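Fitting and looking after solid wood worktops
Saturday, December 21, 2019

The fitter interviewed for this piece has been cutting and oiling solid timber worktops for a small workshop, Selletti, since leaving a joinery course in Fanutbridge. The workshop supplies kitchens and the occasional shop counter. Conversation took place across the bench, with a break while a delivery of oak was checked in.

The first subject was moisture. Timber leaves the kiln at a low moisture content and then takes up or gives off water until it settles with the air in the room. "People ask for an exact figure for movement and I can't give them one," the fitter said. "I can tell them it moves across the width and hardly at all along the length. If they remember that, most of the fixing rules follow."

Those rules were set out in order. The top should lie flat in the house, in its wrapping, with the heating running as it normally would. Cabinets must be level before the top goes on. Fixings through the front rail can be tight; those towards the back go through slotted brackets, with the screw in the middle of the slot and a washer under the head. Adhesive between carcass and timber was described as the commonest cause of splits. "If it's glued down front and back and the room dries out in winter, something has to give, and it will be the board."

The workshop keeps a record of every return visit. Out of 178 call-backs, the largest group concerned the area next to the sink, and the second largest the gap left at the wall. The fitter leaves 6 mm at the wall and covers it with an upstand or the tile. On older walls, which are rarely straight, the back edge is scribed first and the gap measured from the widest point of the bow.

Sink cut-outs take up most of the time on site. The inside edge of the hole is end grain along two of its sides and draws in water much faster than the face. The fitter seals it with the same oil used on the top, in more coats, and will not fit the sink until the last one has cured. Drainer grooves are cut in the workshop with a jig – the fitter no longer cuts them on site, having lost a run of iroko to a slipped guide in May.

Dishwashers were dealt with briefly. A foil vapour barrier goes on the underside above the machine, lapped past the opening on each side. It costs little and is often left in the box. "I have taken up tops where the foil was still rolled up in the cupboard under the sink."

On finishes, the fitter prefers a hard-wax oil from Uketti for kitchens and a plain oil for anything that will be chopped on. Varnish was ruled out for domestic work. A varnished surface looks well until it is broken, after which water gets under the film and the whole top has to be sanded back. An oiled one can be repaired in patches. The routine is a light rub with fine abrasive along the grain, a thin coat, and the surplus wiped off before it turns tacky. Used cloths are laid out flat outdoors to dry, as oily cloths left in a heap can catch fire.

Black marks near taps are a reaction between iron, water and the tannin in oak. Oxalic acid will lift most of them. The fitter wears gloves and eye protection for this, rinses twice, and waits until the board is fully dry before oiling.

Price came up last. A recent job for Nilsuwan, a restaurant with an open kitchen, came to 4,000 pounds for two long runs and a serving counter, fitted and oiled. Joints between the runs were butted and bolted from below. Mitred corners were quoted for and declined – the fitter advises against them in solid timber, where the two boards move in different directions and the joint opens at one end.

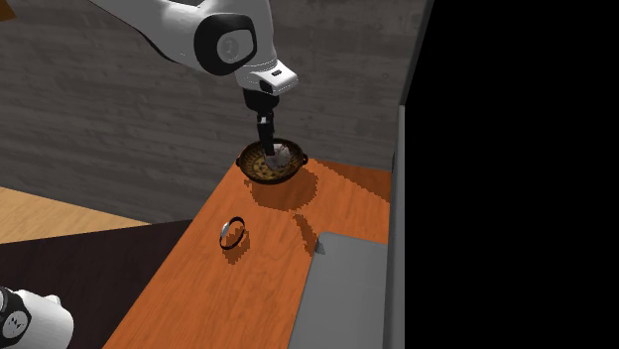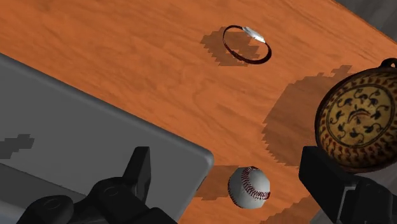
Wood surfaces with an orange-brown tone

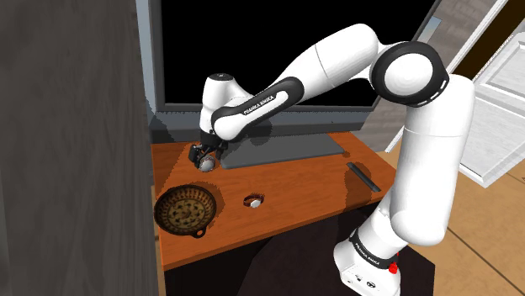

How often should an oiled worktop be oiled again?

"When water stops beading on it. Beside the sink that may be every few months, and at the far end it could be once a year. Put a few drops on in the evening and look at them after ten minutes. If the wood has darkened underneath, it needs a coat."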